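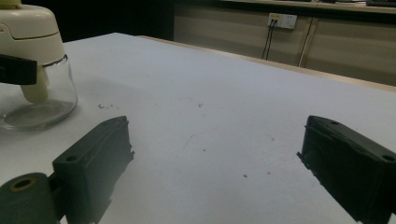
Savamero Kitchen Skills Project
Progress report to the Trernitell Fund
January 24, 2026

We are seven months into the grant and very glad to be writing this one! The last report was mostly about waiting for things (the flooring, the second sink, the permit for the second sink). This one is about people cooking.

The teaching kitchen opened its doors in July, and 63 people have now finished the full course. Another 30 are enrolled for the spring round, and we had to start a waiting list for the evening group, a first for us. Attendance has held up well through the holidays, even in the week when the heating was out and everyone kept their coats on.

Equipment

Your grant paid for 249 items, from measuring spoons up to the two ovens, and all but the stand scales have been delivered. The scales are on back order from Vorora and we have been promised them before the spring round starts. If they slip again we will buy a cheaper model and return the difference to the budget line.

The small hand-operated tools have been the surprise hit. We had planned on electric mixers at every station, but there are only so many outlets along the window wall, and we moved part of that money to glass jars and hand tools (you approved the change in your last letter, thank you). People love being able to see what is going on inside a glass jar. Dressings, whipped cream, pancake batter: you can watch it all change, and that makes it so much easier to talk about why oil and vinegar come apart again. Several people have asked where they can get something similar for home.

We did lose a few jars to chips and cracks early on. They are now stored on the low shelf by the door, lids off and next to each other, and breakages have stopped.

The room

White tabletops were a gamble, and I argued against them. I was wrong. Spills show up right away, the whole room feels brighter, and wiping down takes half the time it did at Kioko Hall. Turmeric is still a problem. We have put cutting mats down for the curry session and would like to buy seven more, which we can cover from what is left in supplies.

Still to do

The recipe booklet is behind. The text is written, but the large-print version needs another layout pass, and we would like to test it with the spring group before printing. We also need a better lock on the pantry cupboard and a label system that survives the dishwasher.

Spending is on track, and the full table is attached with receipts. Please do come and visit during the spring round. Soup is the second session and we always make too much.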